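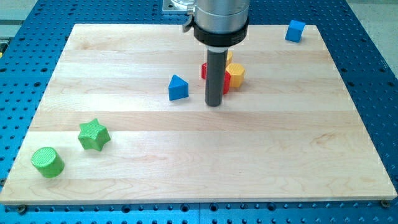 Collect fewer examples, and look at them

By Oana Neagu
July 2021

Most groups that teach a robot arm from examples count the examples first and look at them second. I think this is the wrong order, and I say so after running a collection effort at Turstead that did exactly that.

Our task was pushing. An arm with a single straight finger moves colored blocks around a board, and a learning system has to work out from recorded runs how the blocks respond. There is no grasping in it. People outside the field tend to find this disappointing, but pushing is a good test. A cylinder rolls off the contact point in a way that a cube doesn't. A star catches on one of its points and spins. When two blocks touch, a push on one becomes a push on both, and the result depends on a few millimeters at the start.

Our target was 1000 runs. I wrote that number into the plan myself, in January, and I can't defend it. It was round and it looked serious. Florin Grecu did most of the operating, and by the time he got there we had a full disk and a model that was good at pushing blocks away from the middle of the board. It was poor near the corners and worse when blocks began close together.

The reason was in the data, and anyone who had sat down with it would have found it. At the start of each run the operator sets the blocks out by hand. A person doing that for hours falls into habits. Florin left comfortable gaps between the pieces, as I did when I took a turn. We both kept blocks off the edges, where a bad push would send one to the floor and cost us time. The count rewarded us for that. A run that went smoothly was worth the same as one that taught the system something, and it took half as long.

The usual answer is to collect more. If the corners are thin, the argument goes, enough runs will fill them in. I don't believe it. The same people with the same target will produce the same layouts, and the share of hard starts will stay where it was. Kinsella, the group down the hall, went on for another 3 months on that theory and ended up with the weakness they began with.

What worked for us was slower. We began stopping every 8 runs to watch the recordings back, two of us together, and to write down which starting layouts we hadn't tried. Then we set those up on purpose: three blocks packed against each other, a lone cube out in a far corner, the finger coming down in a tight spot. Our output per day dropped by more than half. The model improved anyway, on a set much smaller than the first.

There is a fair objection here, which is that hand-picked layouts carry their own bias. They do. We chose cases that looked hard to us, and what looks hard to a person isn't always what is hard for the system. A random layout printed on a sheet would deal with part of that, and we now use one for every second session. I would still want someone watching the recordings. A printed sheet won't notice that the operator always approaches from the left.

I'd also like to see published collections say more about how they were made. Size gets a line in the summary. Who set up the objects, what they were told, and which runs were thrown out usually get nothing. When we tried to add the Jikham set to ours, it took 2 weeks of letters to learn that failed pushes had been removed before release. Those were the ones we wanted.

We kept our own failures in the new set, each marked with the operator's note on what went wrong. Some of the notes are only a word or two long, and I wish I had asked for more.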